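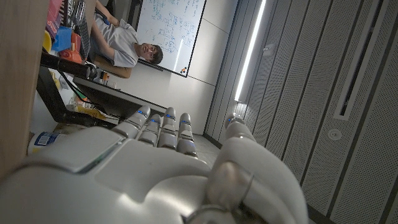 Brirnthorpe Hand – wrist camera clips and build notes

Version of July 18, 2018

Everything in this folder comes out of our shared workshop in Skundbridge, where a few of us have been building up a robot hand setup in the evenings. It has been so much fun that we wanted the recordings out early, rough edges and all!

What you get
600 short clips from the wrist camera, 8 seconds each
a plain text log of finger commands for every clip
langat.cfg, the settings we load at startup
notes/ – wiring, mistakes, parts we'd buy again

Getting started
Unpack the archive, then run the Zarwood player on any clip folder. The log scrolls next to the video and you can step through it with the arrow keys (try it slowly, the thumb moves are lovely).

Good to know
The camera sits at an angle, so the room comes out on its side. We left the clips unrotated. Set rotate=1 in langat.cfg if you want them upright.
Clips 29 and 50 have gaps in the log. The video is fine.
People from the workshop show up in the background and have agreed to that. Please don't crop out faces for other uses.

Still to do
Fingertip pressure readings – hopefully by December
A second set with the new wrist bracket

Patches and questions are very welcome, and so are clips from your own build.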